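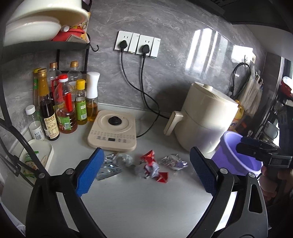 Imbridge want to know why the blue pads at all, when the plain jaws were fine for boxes and cups. Fair question — short answer is foil. Long answer below.

# wrapper-pickup, pad comparison

Hand-held gripper, trigger operated, lens on a small bracket by the handle. Kitchen counter work. Comparing 2 sets of pads on the same jaws before we put either on the arm.

## What's in here

- `blue/` — textured blue pads, screwed jaws
- `plain/` — bare black jaws, same trigger
- `notes.csv` — one line per attempt, free text, spelling not checked

200 attempts all up, split evenly. Candy wrappers only, crumpled by hand. Mix of foil and printed ones. Put back on the counter betwen attempts, not in the same spot.

## Results so far

Blue is better on foil. Plain jaws slide off unless you come in really low, and then you scrape the benchtop. On the printed wrappers not much in it.

Blue is worse at letting go. Light wrappers hang on the texture after the jaws open, and you have to give it a shake. Logged as `sticky` in the notes. Sárközi reckons a coarser texture would fix that, haven't tried.

Two wrappers side by side = usually get both. Logged as `double`, counts as a fail for now. Climport count it as a pass in their set so don't compare totals directly.

## Known problems

- 8 clips have the trigger reading stuck at zero. Left in, flagged `trig0`
- colour shifts between clips, auto white balance was on. Should of locked it
- silver foil blows out near the window end of the bench
- jaw angle isn't logged, only opening width
- same kitchen for everything, so don't expect it to carry over to yours

## Using it

Run `unpack.sh` from the top folder, then `check.py`. If check complains about missing timestamps in `plain/` ignore it, that's the old Gurkden controller writing them with a comma. Fix is on my list.

Don't train on `notes.csv` outcomes without reading them first, some say "ok i guess".

## To do

- 3 more pad textures, one softer
- same wrappers on the arm, both pads
- log jaw angle
- redo the `trig0` clips

Last updated 2021-01-11. Pad wear not looked at yet — the blue ones have been on since August and the left one went back on with new screws.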